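Bench tips: comparing hand-held grippers

Put both pairs through the same job on the same surface, or the figures mean nothing. 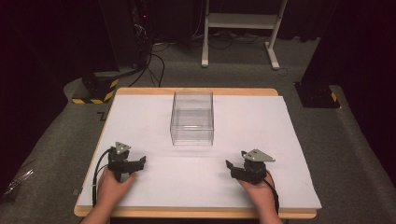
We ran the Nalum pair against the Skuridley pair, 300 closes each, and logged jaw travel every 70. The Skuridley jaws drifted sooner. Some points for anyone repeating it:

Work on a plain white board. Dark jaws show up well against it, and the overhead camera needs less exposure.

Start each run with the jaws facing inward and level. Mark the start position in pencil, not tape -- tape lifts and catches.

Lead the cables off the front edge with some slack. A tight cable pulls the wrist round and reads as jaw error.

Clear plastic boxes are hard on depth cameras. Try one early. If the walls vanish, lower the lamp before touching any settings.

Check the plate screws after every 4 runs.

Controller firmware was 2113 for both pairs. The older Rorkier build drops readings when the two sides close together.

Last changed 18 August 2020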